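Visit report: ball testing and pitch lab, Trarberg

The test center at Trarberg opens to club staff and coaches twice a year. I went on the October date with Welington Pacheco, who looks after the training pitches at Drudton. Registration was at the side gate, and the first group went in on time.

The tour starts in the ball hall. Match balls arrive in sealed boxes and are stored overnight at a fixed temperature before any measurement. Circumference is taken at several points, then weight, then pressure loss over a set period. The rebound test uses a drop of 2 meters onto a steel plate. Lopes supplies the balls for the regional league, and its current model was on the bench. The lab does not publish results by brand, so no figures were given out. 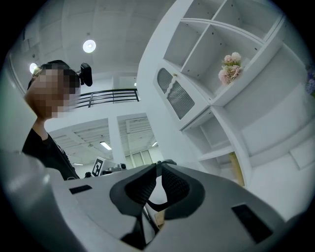
Goalkeeper gloves are handled in a separate program run by Heloísa Brandão. Her group measures how latex palms hold a ball at different angles of contact, in dry and wet conditions. Palm texture has less effect than most keepers assume, she told us, and the cut of the fingers has more. Surface pattern still matters at low contact pressure. The dark finger pads on the gray hand-held gripper have a fine honeycomb-like mesh on their inner faces, and a keeper would recognize the general idea from a glove palm. Latex wear was the main topic of questions. Brandão's advice was to rinse gloves in lukewarm water after each session and dry them away from radiators.

The turf section is outdoors, behind the main building. There are 19 plots, each with a different mix of grass, infill or base layer. Staff check ball roll, vertical rebound and rotational resistance. The last of these is done with a studded plate under load, turned by hand with a torque wrench. Pacheco asked about hybrid surfaces after heavy rain. The answer was that drainage under the stitched area clogs first near the goalmouths, and that a yearly core sample there is worth the cost.

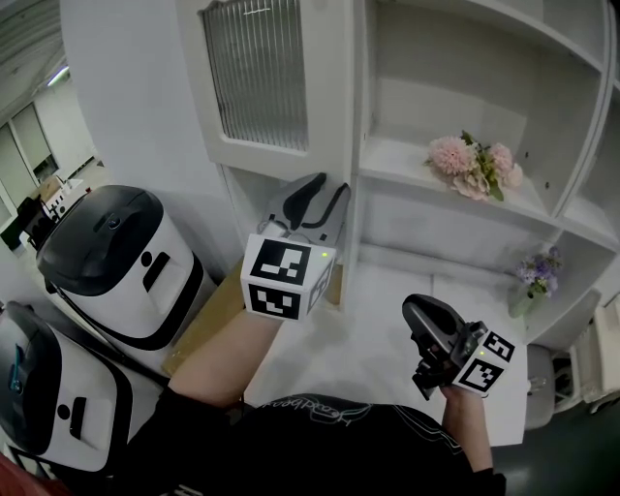 Silluvby, the contractor that built the plots, had a representative on site to explain the irrigation layout. Each plot is on its own valve - useful for comparison work, less so for a club with one pitch. The talk ran long and the session on line marking was shortened to make up the time.

Practical notes: groups are limited to up to 40 people. Flat shoes are required on the plots. Parking is free but fills early, and the bus stops at the main road. Coffee is available in the entrance hall until noon. Slides from the turf session are sent by email on request.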